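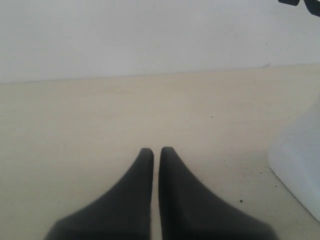

A pale surface shows up every bit of grit.

How I Put My Bike and Gear Away for the Winter

By Adanech Abera

I rode 2,066 miles this year, mostly back and forth between Emmont and Trarnunton with a few silly detours for pastry, and every October I hit the same wall. The mornings get dark, the road by the river gets icy, and I go back to taking the bus until spring. For years my winter storage plan was to lean the bike against the basement wall and walk away. Then one March I came down to flat tires, an orange chain and a pair of gloves I can only describe as alive. So now I do it properly!

The whole thing takes an afternoon, and I usually start after lunch and finish when it's getting too dark to see the chain. You don't need a work stand, though it's lovely if you have one. I flip mine upside down on an old towel, and I take the computer and the light off the handlebars first (ask me how I learned that).

What you'll need

A bucket of warm water and some dish soap
Two soft brushes, one for the greasy parts and one for everything else
A pile of rags you don't love
Chain degreaser and chain lube
A floor pump with a gauge
A mild soap for the gear, baby shampoo is fine
A paper bag or a breathable storage bag
A notepad

The notepad is for writing down everything you find wrong. I'll come back to that.

Step 1: Empty the bags

Start with the panniers, the saddle bag, the jersey pockets, all of it. Tip everything out. I find energy bars every single year, along with receipts and the tire lever I bought a replacement for in June. Anything edible goes, either into you or into the trash, because mice will chew right through a good bag to get to half a granola bar. Shake the bags out, wipe the insides with a damp rag, and leave them open overnight.

While you're in there, look at your patch kit. If the little tube of glue has been opened, squeeze it. Mine is always dried solid. Put glue on the notepad.

Step 2: Wash the bike

Do the greasy parts first so you aren't flinging black gunk onto a clean frame. Degreaser on the chain, let it sit for as long as the bottle says, then scrub with the dirty brush while you turn the pedals backward. Get in between the sprockets too. A rag pulled back and forth like dental floss works really well there, and it's weirdly satisfying.

Then it's soapy water and the clean brush for the rest. Work from the top down. Go easy with the hose if you use one, and keep the spray away from the hubs and the place where the pedals go through the frame. I don't use a hose at all anymore, just the bucket and a second bucket of clean water to rinse.

My bike is a Nusia with a cream-colored frame that I chose with my heart and have regretted every rainy day of my life. If yours is a sensible dark color you'll be done in half the time.

Dry it with rags, bounce it gently on its wheels a few times to shake out the water, and leave it standing somewhere warm while you go have a coffee.

Step 3: Lube the chain and look for trouble

Once the chain is dry, put one small drop on each roller. Turn the pedals backward for a while so it works in, and then wipe the outside of the chain with a clean rag. Wipe off more than feels right. The lube you want is inside, and the stuff on the outside just collects dust all winter.

Now, with everything clean, you can really see it. This is my favorite part of the job. Go over the bike slowly and write things down:

Are the brake pads worn to the line?
Is there a cable that's fraying where it comes out of the housing?
Do the tires have cuts, or bits of glass stuck in them?
Does either wheel wobble when you spin it?
Is anything loose when you shake it?

Don't fix all of it now unless you want to. I take my list to Gebremichael, the little shop next to the post office, and I take it in the dead of winter when they have time to talk to me. In April the line is out the door. If you learn one thing from this page, book your tune-up while it's snowing.

Step 4: Wash the gear

I used to skip this, and I'm a bit ashamed of how long I skipped it. Sweat dries into fabric and padding, and if you shut it in a closet for months the smell sets in for good. Gloves can usually go in the machine on cold (check the tag), fastened shut so the sticky closures don't chew up everything else. Shoes I do by hand with the clean brush. Pull out the insoles and wash those on their own, then stuff the shoes with newspaper and change the paper once it's damp.

For helmets it's mild soap, cool water and your fingers, nothing stronger. No solvents, no bathroom spray, and not the dishwasher, whatever your brother-in-law says. If the pads are the kind that come out, take them out and wash them in the sink, and snap a picture before you do it so you know how they go back.
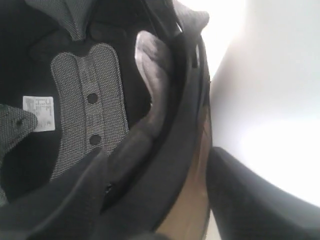 If they're fixed in place, a damp cloth with a little baby shampoo on it does the job, followed by a second cloth with plain water until there are no more suds. Pay attention to the part that sits against your forehead, which takes the worst of it, and to the straps, which everybody forgets. I hold the straps in a mug of soapy water for a few minutes and the color the water turns is between me and the mug.

Let everything air dry away from the radiator. Heat isn't kind to foam or glue, and a hot car or an attic isn't a good home for a helmet either. I leave mine out on the table until the next day at least, longer if the weather is damp.

While it's in your hands, look it over inside and out. Cracks, dents, a strap that's going fuzzy near the buckle — any of those and I'd replace it. And if you've crashed in it, replace it even if it looks perfect. Check the tag or the manual for the maker's advice on age as well, and if you can't remember when you bought it, well, that tells you something too. 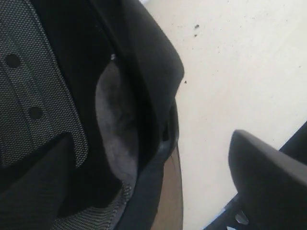
Fine gray mesh and two round holes, up close.

Step 5: Tires and batteries

Pump the tires up before you put the bike away. My skinny tires go to 100 psi, but yours will have their own number printed on the sidewall, so go by that. Tubes lose air all winter whether you ride or not, and a bike sitting on flat tires can end up with creases in the rubber. I top mine up whenever I go down for the holiday decorations and again when I put them back. If you can hang the bike up, even better.

Lights next. If they take regular batteries, take the batteries out. I lost a really good taillight to a leaky pair of AAAs and I'm still not over it. Rechargeable lights should be stored partly charged, and then given a little boost midwinter. I keep my 200-lumen front light by the door all winter and use it for taking out the trash, so it never gets the chance to go flat and be forgotten.

If you ride an e-bike, bring the battery indoors. A freezing garage is no place for it, and your manual will tell you what charge level it likes to be stored at.

Step 6: Find it all a home

Somewhere dry and out of direct sun is what you're after. Basement, hall closet, spare room, behind the couch if your household will put up with it. I cover the bike with an old bedsheet instead of a plastic tarp, which traps damp underneath. Gear goes in a breathable bag on a shelf with nothing heavy on top of it. My helmet used to live under a stack of camping stuff, and please don't do that to yours.

Put all the small things in one box. Lights, pump, lock keys, patch kit, computer. Write BIKE on it in huge letters. I own 7 tire levers because I spent so many springs unable to find the last ones.

If the bike is in a shared basement, lock it. Lock it to something that doesn't move, and leave yourself a note about where the key is.

The list

Last thing, go back to your notepad. Mine from this year reads: brake pads rear, patch glue, new bar tape (not cream!!), ask about clicking noise, left glove has a hole. I stick it on the fridge and cross things off over the winter when there's a sale or I'm near the shop. The clicking noise has been on there for three winters and it only clicks when I ride home, never on the way in, so if you have any ideas please leave a comment.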